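December, notebook 2, ELISA optimization cont.

Picked up where Zodwa left off on the Nirkine kit. Standards looked fine on her plate but the low end was mush, blanks way too high. Suspect the block, maybe the secondary. Bretomik lot is new, old lot finished, so can't do a side by side. Annoying.

Ran two coating concentrations, same buffer, overnight in the cold room. Washed four times instead of three. Blocked with the Burnia reagent for 2 h, then primary at 1:400 across the whole plate. Left the outer wells out, filled with PBS.

Readings: blanks down a lot. Top standard a little lower than before but still OK. Column 7 is junk, pipette tip wasn't seated - my fault, crossed out on the printout. Recovery on the spiked samples 93 and 102 percent, both at the higher coating. Lower coating not worth repeating.
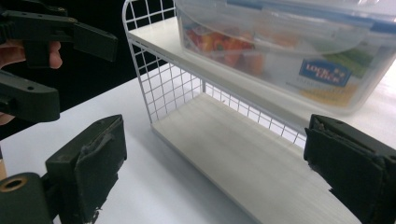
Secondary is next. Want a titration before anyone orders more, three dilutions on one plate, high coat only. Zodwa Kruger thinks the old aliquots went through too many freeze-thaws and I agree, half of them have no date on the cap. New rule: single use, 20 C minus box, toss whatever is left. Small stuff like tip bags and plate sealers can go on a two-tier wire rack like the white one, clear plastic container up top, lower level for plates waiting to be read. No antibody on there ever, obviously.

Also - the substrate. Bottle from Sithole had a faint blue tint before I even poured it. Used the other one. Do not use the tinted one, I wrote NO on it in marker but haven't tossed it yet, want to send them the lot number first.

To do:
- titrate secondary, fresh aliquots
- ask for the cert on the new Bretomik lot
- spin the vials before opening, liquid stuck in the cap agian
- check the washer, row H leaves more behind than the rest
- copy plate layout into the shared folder, Zodwa needs it for her run

Plate reader booked till 4, so titration starts tomorow first thing.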